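Laundry and Linen Attendant, part-time
Hudell Guest House, Bilturley
Posted January 4, 2023

Hudell is a guest house with 68 beds, used mostly by people working short contracts in town. We are hiring one person to take over the laundry on the afternoon shift. The job is 4 hours a day, 5 days a week, including one weekend day. Pay is $575 every two weeks before tax, and we pay by direct deposit.

The attendant collects used sheets and towels from the hall carts, washes, dries and folds them, and restocks the closets on each floor. Guest laundry is handled separately. Guests leave their bags at the desk with a room tag, and the tag stays with the load until it is handed back. You will also write down any item that is stained or torn so the office can reorder.
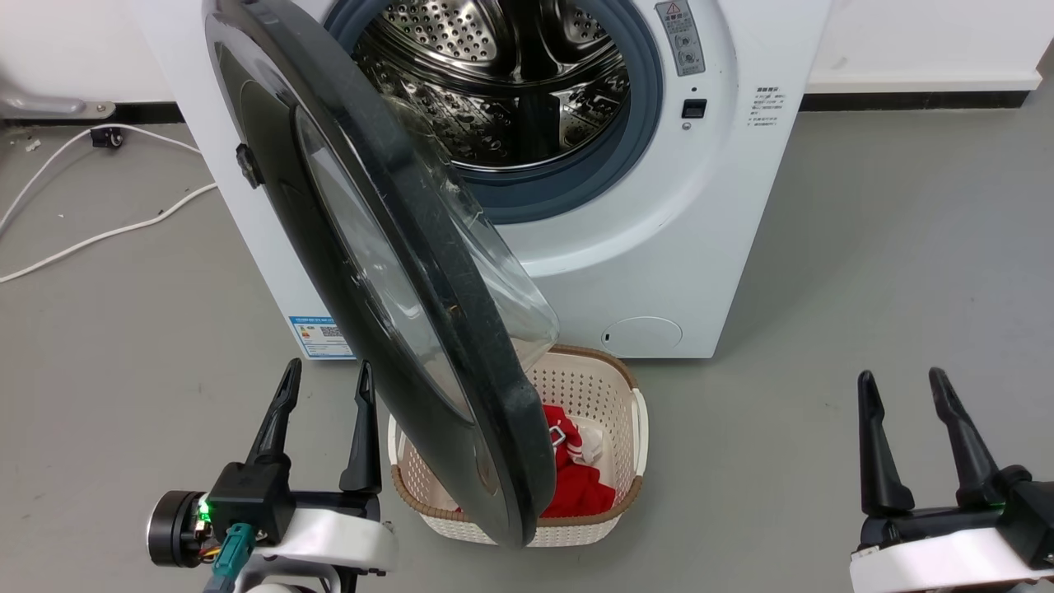 Training takes up the first four shifts and is paid at the full rate. You will work next to the morning attendant and learn the order of loads, the amount of detergent for each kind of fabric, and how we sort. Bed linen never goes in with kitchen towels. The short block of text on the front of the washer is in Chinese, so we keep an English sheet in the laundry binder and go through it with you. You will learn to clean the filter behind the round white cover low on the front, and to wipe the rubber door gasket at the end of the shift. Doors are left open overnight. Anything found in the drum, including coins and keys, goes in an envelope at the desk.

What we ask for:
Able to lift 25 pounds and stand for most of the shift
Able to read care labels and follow a written list
Reliable transportation to Bilturley
Past work in a laundry, hotel or care home is helpful but not required

We supply gloves, aprons and a locker. Closed shoes with a non-slip sole are required. There is one meal break, and coffee is free in the staff room.

The position is open until filled. A second opening, for mornings, is expected in May, and applicants may ask to be considered for both.

To apply, pick up a form at the front desk, 123 Luangrath Street, or leave a resume there in an envelope marked Laundry. Please include two references and the earliest date you can start.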